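About Furkgate Language School

Updated in March, by Sun-ja Sun

Furkgate is a small language school for adults. We teach English in the evening and Korean in the morning, and we are in the same two rooms above the Van Acker bakery since we opened 14 years ago. The smell of bread comes up the stairs at six o'clock in the morning, and by the time of the first class the students are already hungry.

I started the school together with my brother, Deok-su Sun. At that time I was learning English myself, and I could not find a class for people who work until late. The courses in the city began at four in the afternoon. So we rented one room, bought used chairs, and found a teacher, Phyllis Marsden, who agreed to begin at half past seven. She is still teaching on the same evenings, and she still begins exactly on time.

We keep the groups small. A new group can open with 4 students, and we do not wait for more. In the first lesson there is no test. The teacher speaks with each person for some minutes and then suggests a level, and you can change it during the first month without any payment.

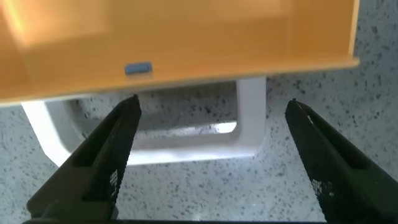
Imogen Inskip wrote to us after her first Korean course that she had expected to learn the alphabet and forget it again, "but now I read every sign on the way to work, even when I don't understand what it sells." She is now in the third level and comes also to the reading circle.

The reading circle is free for all students, also for former ones. We read short stories aloud, one page each person, and then we talk about the words. Our library has more than 500 books, most of them given by students who moved away. Dong-hyun Cha takes care of the shelves and he will ask you to write your name in the notebook when you borrow something. Please do it – the second part of a detective novel is missing for two years.

We are not a big school and we do not prepare for every exam. If you need an official certificate, we will tell you which of our courses can help and which cannot. For company classes we travel to your office, if it is in Remholm or near to it.

Visitors are welcome to sit in one lesson before they decide. Write to us one day before, so the teacher can prepare an extra copy.

Contact: Furkgate Language School, above the Van Acker bakery, Remholm | © Furkgate Language School | Back to top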